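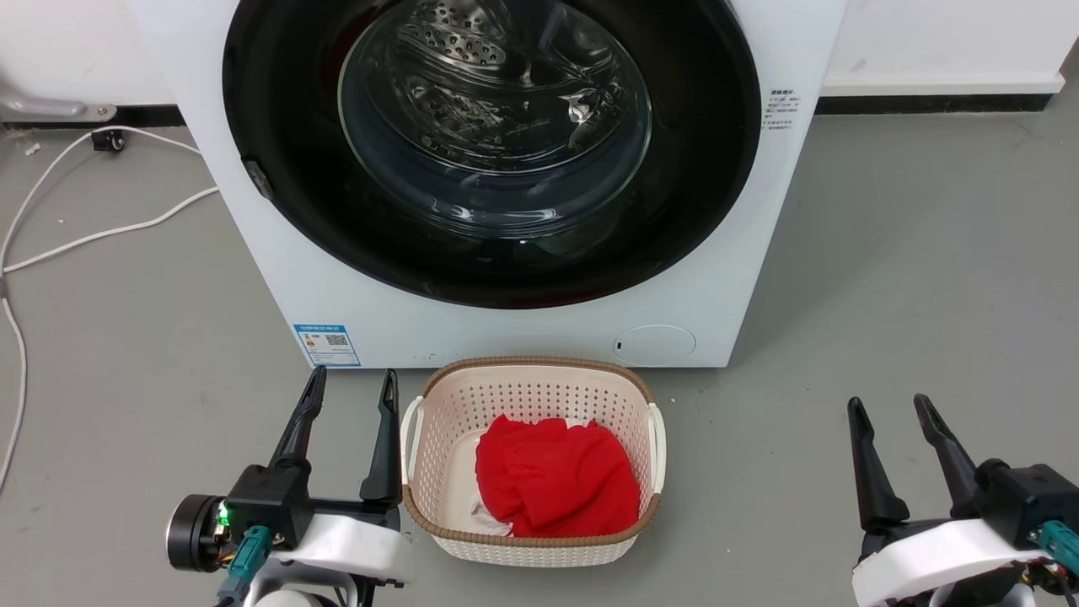
## Laundry at the Dafis open day

I drove out to Prurnville in July for the open day at Dafis. They do robot arms for household chores, and once a year they let people in to look around. Mirta Quiroga had told me about it. She works two buildings over at Lendero and goes every summer, mostly for the laundry demo.

It was 11 miles from my place and parking was free. At the door they gave me a paper badge and a sheet with the demo times. There were 15 of us in my group, a few of them kids. Laundry was at 2 p.m., so I ate a sandwich first and looked at the posters in the hallway.

Horacio Mansilla ran the laundry station. He has been at Dafis for seven years and before that he fixed appliances, so he knows washing machines well. The setup was a front loader on a plain gray floor, a laundry basket with something red in it, and two arms with a two-finger gripper on each. The software that runs it is called Wiler. Horacio said the name doesn't stand for anything.

He talked for a few minutes before starting. These are my notes, cleaned up a little:

- The door is harder than the clothes. A person feels the latch give and eases off without thinking. The arms have to be taught how far to pull and when to stop.
- Glass is a nuisance. The round window is clear and bulges out, and it reflects the overhead lights, so the cameras get a different picture of it every time someone walks by.
- Cloth never lies the same way twice. They had logged 1,936 practice runs as of that morning, and Horacio said a lot of those were spent on the same few garments.
- With the door open, one arm often has to work around it to get at the basket. They tried moving the basket farther off, but then the reach got too long.

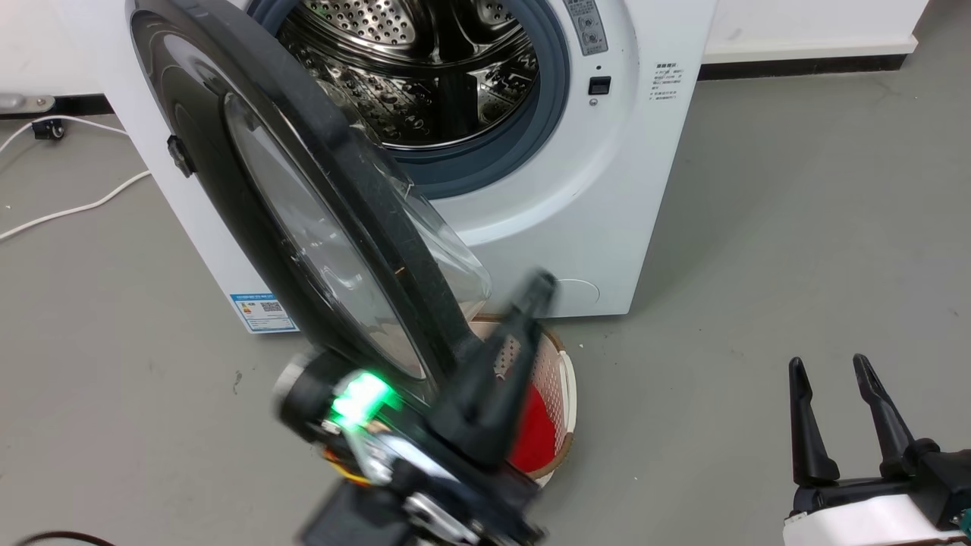 ## Questions from the group

A man near the front asked how long a whole load would take. Horacio said longer than you would want to wait, and that speed comes later. I liked that he didn't dress it up.

One of the kids asked if it could do socks. He said socks are on the list — they slide down between other things and are hard to pick up one at a time.

I asked about top loaders, which is what I have at home. They haven't started on those. The arms would need to be mounted higher to reach the bottom of the tub, and the stand they use now won't go up that far.

Mirta wanted to know about folding. That's a separate team, and their station was closed this year. She was a little put out about it on the walk back to the cars.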